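**Left hand lets go of the lid partway through a bun pick**

Posted by Mahtab Shojaei

We run a two-arm setup that moves steamed buns from an electric steamer to a plate. The left hand holds the glass lid by the knob while the right one picks. In 2 of the last 70 runs the left hand opened with no command and the lid dropped. The log shows a grip fault on the left side each time, then a reset. No one was hurt, but I don't want glass coming down on that table again. 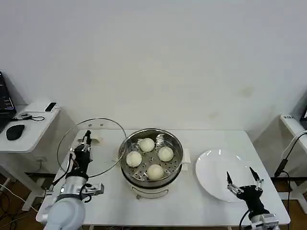
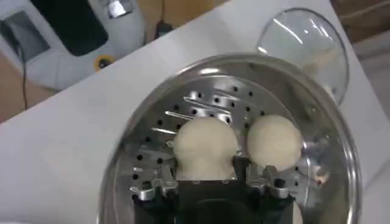 *Lid off and buns on the steamer tray, seen from two cameras.*

**Negin Parsa**

Check what your hand does on a fault. Ours at Osdale shipped with "open on reset" as the default, and the reset ran as soon as the current limit tripped. Change it to hold position and make a person clear the fault. We also moved the limit from 62 to 140 in the settings, but don't copy that number — it depends on the hand. Until it's fixed, run with no lid, and keep people back from the table.

**Sepehr Heydari**

Could be steam on the fingertips. Put some tape on the knob.

**Parisa Moradi**

Tape won't help if the hand is being told to open. I'd go with Negin's check first, then look at the cables near the left wrist. A bad connector gave us the same fault in December, only when the arm was raised.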